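The fault that stopped work in Clurnasville for most of a Thursday left no error code. The gripper kept closing after its grip limit was reached, and the log showed 13 seconds in which the controller believed the fingers were still open. 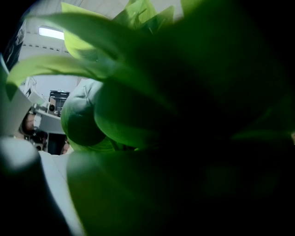
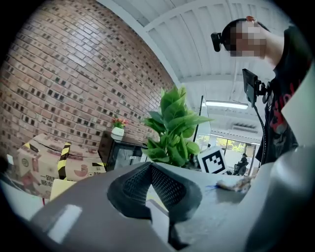

Szu-yu Yau pulled the log and found 316 dropped position readings, all from one connector. The software had filled each gap with the last good value — a choice made years ago to keep the motion smooth. Stavros Dimitrov, who runs safety at Roklow, wants a hard stop after two missed readings. The patch is still being tested.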